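Bimanual policy pauses before insertion, planner or policy?

coman_arms
Two-arm setup, joint position control, policy trained on 200 teleop demos. Task is sorting kitchen utensils into a three-compartment holder. Grasping is fine. The trouble comes after the grasp: the right arm lifts the wooden spoon, moves towards the holder and then hangs there, sometimes for several seconds, before it commits. Some runs it never commits and I stop it. Control loop is 10 Hz, chunk length 19. Anyone seen this?

plirkeck
Check your demos for pauses. If the operator stopped to think at that point, the policy has learnt to stop too. Strip out the frames where neither arm is moving and retrain.

coman_arms
I trimmed the idle frames already, though only at the start and end of each demo. Didn't touch the middle.

plirkeck
Then that's your answer. The middle is where people hesitate.

Ileana Mihăilă
I don't agree that it's settled. Mid-episode pauses matter, but you can get the same stall from an ambiguous goal. If the demos put the spoon in the middle compartment half the time and the right one the other half, the policy has two good options and a poor loss function will average them. The average of two slots is the wall between them. What is the action head?

coman_arms
Plain regression, L1. And yes, the demos are mixed. I told the operators any free compartment was fine.

plirkeck
Fair enough, that would do it as well. I'd still trim first - it's an hour's work, and changing the head means a new training run and new tuning.

Ileana Mihăilă
Trimming means a new training run too.

plirkeck
True. Same config though.

coman_arms
More detail on the setup, as I left some out. Head camera only goes in at 448 square, no wrist cameras. The white utensils start in the left compartment and stay there, so the choice for the spoon is always middle or right.

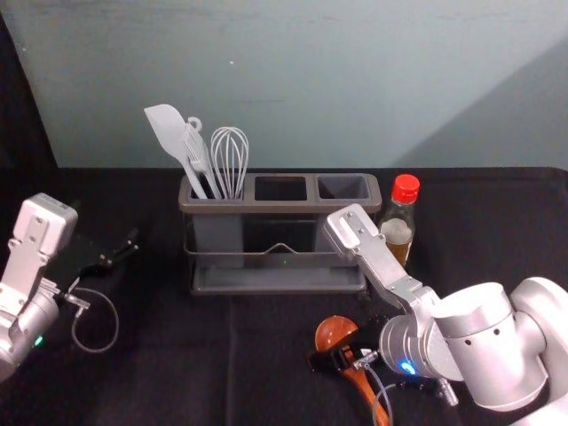

The left arm has no job in this part of the task and is meant to hold still, but its joint targets are still in the action vector and they get the same weight in the loss as the right arm's. I don't know if that makes the stall worse. Logs show the right wrist target moving back and forth by a few millimetres during the hang.

Ileana Mihăilă
Back and forth fits two modes. A learnt pause would give you flat targets. Plot the whole predicted chunk at each step during the hang and see if the end of it flips between compartments.

kora_dev
We had this in Virkatbridge with a different task. Running more of each chunk before predicting again got rid of most of it. How many steps do you execute?

coman_arms
One, with averaging over the overlapping chunks.

kora_dev
Try 10 with the averaging off. No retraining needed. It'll be jerkier at the joins.

plirkeck
That hides it. Good for a demo, but the policy still can't decide, and with one far-off camera you'll be inserting blind for a full second.

kora_dev
It's a diagnostic. If the stall goes away he knows where to look.

coman_arms
Ran both. Chunk ends do flip between middle and right, in most of the stalls but not all. With 10 steps executed it commits nearly every time, though it clipped the divider twice. I'm relabelling the demos by compartment now and will feed that in as a condition. Mid-demo pauses get trimmed in a separate run so I can tell the two apart.

plirkeck
Post the trimmed-only result even if it's bad. I'd like to see what happens with the stalls that didn't flip.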